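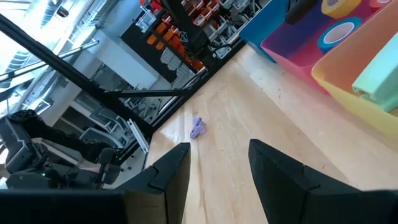

Dwynwen Kneath asked whether a sorting result says anything about homes or shop floors, where nobody sets out open bins in advance. Minutes of the Grallow group, Thursday, February 6, 2020.

Item 2. Tidying trials
Siwan Wynne reported 51 pick attempts on small parts and tape rolls, 23 of them completed without help. Irregular plastic pieces gave the most missed grasps – rolls gave the fewest. Kirsty Paewai noted that a shop assistant clears the same table in two minutes.

Agreed: not ready for unattended chores. Supervised sorting to continue at Landico.

Actions
S. Wynne – repeat with 20 mixed items, bins moved between runs.
B. Gough – draft cost note for June.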